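Progress report to Halvorsen, 6 November 2024
Kitchen chores project, Harkdale

We have spent the grant since April on one question: can a two-armed machine clear up after a meal? Not yet, in my view. Most of the work is still in simulation, with simple stand-ins for dishes and cutlery.

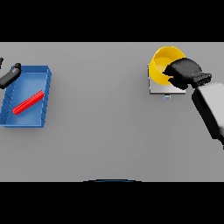

Simulation view: Tullio Parisi / Harkdale

The bowl on its platform and the red rod in the blue tray are about as plain as a kitchen gets -- no grease, no clutter. I would not read much into good runs on a table this bare. Tullio is more hopeful. He wants 2000 more runs before we try real plates; I would settle for 18 real ones.

Arlo Baptiste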